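Prava 腕戴式示教采集套件 试用安全与点检表(附备注)
供应方:Vutora 试用地点:Tendimberg 二楼示教间
版本:二月修订版,替换之前那张只有一页的表

试用到现在,我们对这套东西挺有好感,所以点检表也越写越长。每一条后面都有备注,写的是这几周碰到的情况,接班的同事请连备注一起看。结果栏分三种:合格、整改、待查。任务是桌面理线,双手戴标记腕带,把一团混在一起的数据线理顺,动作记录下来给机械臂学习用。

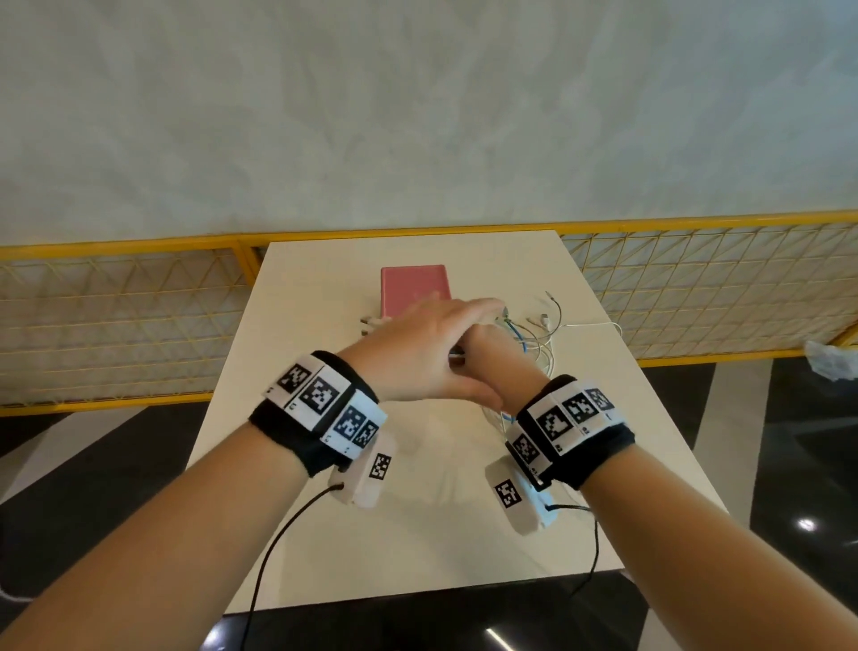
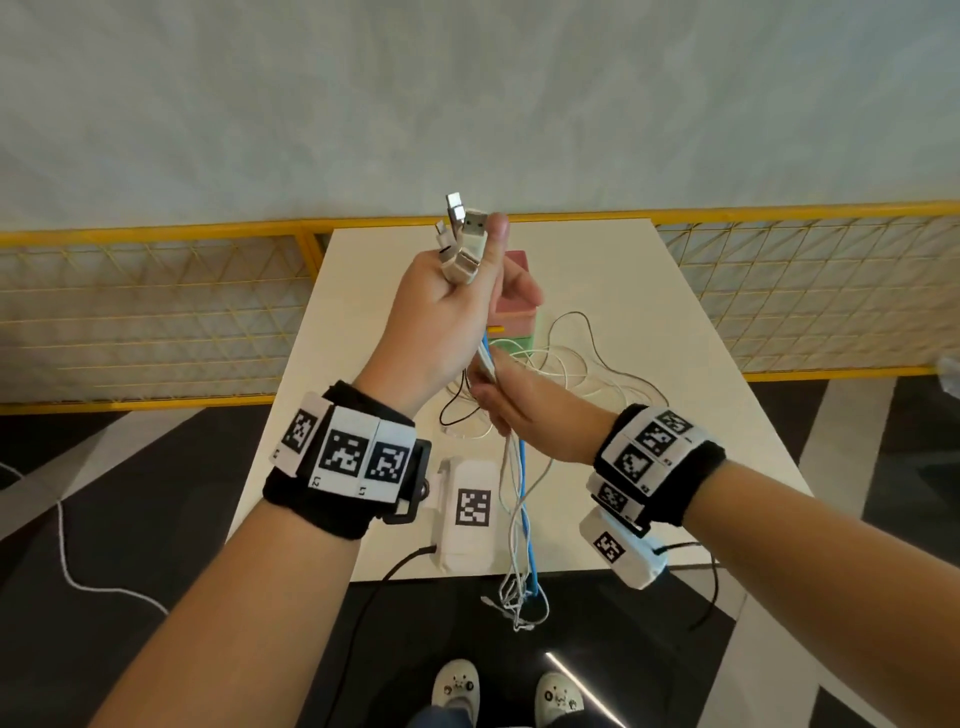
一、开工前:场地

1.1 黄色金属护栏到位,网片没有松脱
结果:合格
备注:用手推一下横杆,晃动明显就报修。护栏上不搭衣服,不挂工具。有东西靠着护栏放的,开工前挪走。

1.2 桌子放稳,四角压一遍不晃
结果:合格
备注:白色桌面用起来很舒服,线材颜色一眼就能分清,蓝线尤其好找!缺点是反光,灯太亮的时候标记识别会掉帧,见 3.4。

1.3 地面没有散落的线、包装袋、扎带头
结果:整改
备注:第一张右侧护栏脚下有个皱巴巴的半透明塑料袋,第二张左边地上有一根细白线。两样都要在开工前收掉。地面是亮面的,踩到塑料袋很容易滑。建议护栏外放一个带盖的桶,拆下来的包装随手就扔。

1.4 地面无水渍
结果:待查
备注:地面深色又反光,站着看很难分清是灯影还是水。蹲下来换个角度看,拿不准就用干布抹一遍。

1.5 操作人员的鞋
结果:整改
备注:第二张里穿的是白色洞洞鞋款式,还带卡通脸小饰扣。可爱是可爱,示教间还是统一换成包脚、防滑的工作鞋。门口鞋柜已经备了几个常用尺码。

二、开工前:腕带和模块

2.1 左右没有戴反
结果:合格
备注:标记片白边上印着小字,左手是 L 开头,右手是 R 开头。字确实小,老花的同事请凑近看。这个设计我很喜欢,收纳盒里拿出来不用猜。要是能把字印大一倍就更好了,已经写进给 Vutora 的反馈。

2.2 黑色织带无开线,搭扣能扣紧
结果:合格
备注:松紧以能塞进一根手指为准。太紧,做到后半段手会发麻;太松,标记片会转,数据就废了。多出来的织带尾巴要压好,别让它甩在前臂上,理线时会勾到线头。

2.3 标记片表面干净,无划痕、无翘角
结果:合格
备注:只用干的软布擦。第一周有人顺手拿了酒精棉片,我们马上叫停,手册里没有写能不能用酒精,已经去问了。翘角的标记片当场换掉,别用胶带补,胶带的亮边会让识别出错。

2.4 腕带下方白色模块装牢
结果:合格
备注:轻轻左右掰一下,听到咔嗒声说明没扣到底。模块外壳圆角处理得很好,贴着桌面放也没有刮过桌子。
双手交会的动作(第一张那种,左手越过右手上方)最容易让两边模块互碰,练习时先放慢做几遍。

2.5 模块温度
结果:待查
备注:开机前、休息时各摸一次,觉得烫就停。套件没有温度提示灯,这是我们觉得最可惜的一点。借了 Shearer 的测温贴纸,准备下一轮贴上去看看。

2.6 皮肤状况
结果:合格
备注:手腕有破皮、起疹的当天不戴。两人共用一套时,中间换内衬,内衬用完进洗衣袋。

三、开工前:线缆和供电

3.1 模块黑线的外皮、接头完好
结果:合格
备注:从模块一路捋到插头,重点看出线口。弯折半径别太小,收工时别绕着模块缠紧。

3.2 黑线走向
结果:整改
备注:这条我最想改。现在两边的黑线都从桌边垂下去,人往前一靠就可能压到,脚一动也可能带到。建议在桌沿两侧各加一个软质理线夹,夹子以上留足余量,双臂完全伸直时线不能绷紧。供应方的配件盒里有夹子,品质不错,装上就行!

3.3 被整理的数据线不得通电
结果:合格
备注:桌上这堆线全部是任务用料,两端都不许接电源或设备。每次倒出来之前数清根数,收工时再数一遍,数目对不上要找到为止。

3.4 灯光
结果:合格
备注:主灯调到中档。我们试过开到最亮,人看着痛快,软件却老是提示标记丢失。调回中档以后,连续 100 段录制里有 83 段一次通过,其余的都是手挡住标记造成的。对第一次上手的班组来说,这个成绩我很满意。

四、操作中

4.1 单次佩戴时间
结果:合格
备注:每录 12 段休息一次,摘下腕带活动手腕。软件没有强制提醒,桌边放个厨房计时器,土办法,很好用。

4.2 手上不戴戒指、手链、手表
结果:合格
备注:除了勾线,金属还会反光。

4.3 拿金属插头时的手法
结果:合格
备注:第二张的拿法可以学:左手松松地握住接头那一端,右手在下面捏住线束往下理。别攥死,USB-A 的金属壳边缘有时挺利。插头朝上、别朝脸,弹起来的线头会打到眼睛。近视的戴普通眼镜就可以,不近视的戴防护眼镜。

4.4 线束下垂部分
结果:整改
备注:线尾垂过桌沿的时候,容易跟模块的黑线绞在一起。我自己就绞过两回,起身时差点把模块拽下来。建议整束线往桌面中间挪,或者坐得离桌子远一点。

4.5 彩色盒子的位置
结果:合格
备注:盒子放桌子靠里的半边,别往中间推。叠放不超过两层,碰倒时先停录制再扶。

4.6 解不开的死结
结果:合格
备注:允许放弃!禁止用牙,禁止用剪刀。死结留在桌上,按下停止,段落标为"未完成"。Vutora 的技术支持说这类段落也有用,请照常上传。

4.7 护栏内有机械设备通电时
结果:合格
备注:录制和机械臂回放分开做,两件事不同时进行。回放前所有人退到护栏外,腕带摘下放回盒里,负责人喊一声"清场",听到回应再按启动。急停按钮每班按一次,确认能断、能复位,写进交接本。

五、收工

5.1 先停软件,再断模块电源,最后摘腕带
结果:合格
备注:顺序反了会丢最后一段,已经丢过一次。

5.2 腕带平放入盒,标记片朝上
结果:合格
备注:收纳盒的海绵槽开得很准,放进去就知道缺没缺件。整套试用里我最想夸的就是这个盒子。

5.3 累计段数登记
结果:合格
备注:满 2,000 段更换一次织带,这个数是我们自己定的,偏保守。换下来的织带先别扔,剪一小段留样,看看哪里磨得最快。

5.4 桌面、地面清理
结果:整改
备注:跟 1.3 一样处理。白班收工时没清,晚班就得先清再做,两边都不高兴。

六、给供应方的改进意见(已发出)

印字放大;模块加温度提示;黑线改成能快拆的接头,被扯到时自己脱开;织带再出一个小号,手腕细的同事现在要扣到最后一格;说明书补上清洁方法。
回信来得很快,前两项说在排,快拆接头愿意先寄样品给我们试。很期待!

七、本次结论

可以继续试用。整改项共五条:1.3、1.5、3.2、4.4、5.4,其中 3.2 没装好理线夹之前不安排新人单独操作。待查项 1.4 和 2.5 由当班的人每次开工重新填写,不沿用上一班的结果。

理线夹装好后,请在本表 3.2 旁边写"已装",并注明左侧、右侧各装在哪个位置。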